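The Man Who Reads the Billboards

Gromar changed its slogans again in February. The old ones had been up along the airport road for 15 years, and in that time the sun had turned the Great Harvest a shade of pink. I wanted to know what it was like to work under them, so I called a former employee of the state poster office. He now lives in Detudley, runs a copy shop, and asked me not to print his name.

"It was a desk job," he said. "People think there was a bunker. There was a desk, and a kettle we had to sign for."

His section turned out 300 slogans a year. Most were rejected for being gloomy, and a few for being too cheerful, which suggested that the writer knew something. Six people had to approve each one. He remembers a line about bread that went around the building for a whole winter.

"By the time it came back there was no bread in it," he said. "It was about vigilance. I was very proud of it."
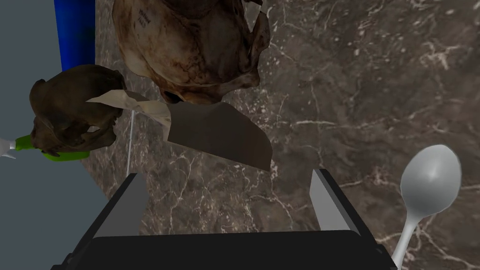

Old bones on a marble top.

I asked about foreign enemies, who seemed to change with the wallpaper. He corrected me: the wallpaper stayed up longer. A neighbor could be a nest of vipers at breakfast and a valued trading partner by supper, and the posters had to keep up. The Palaniappan plant, where everything was printed, kept both versions on the shelf.

"You would get a phone call. One word, 'friends' or 'vipers.' Then you sent the truck."

Did anybody believe any of it? He took a while with that one -- long enough that I checked the line.

"My aunt believed the weather posters," he said. "We had no weather posters. She was reading the ones about the five-year plan."

These days the ministry has hired an outside firm, Beline, and the new signs are pale blue with a lot of empty space. One says TOGETHER. Another says FORWARD, and is nailed to a building that has been closed for six years. My friend in the copy shop has seen pictures of them and does not approve.

"Where is the verb?" he said. "We always gave them a verb." 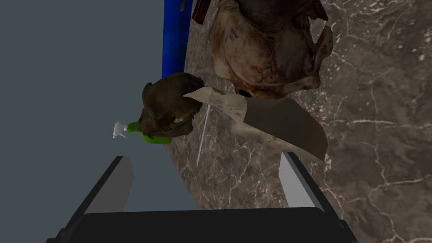 What He Would Write Now

He says he is out of the business, then offers me a slogan anyway. It is four words long and I can't print two of them. The other two are "the parking."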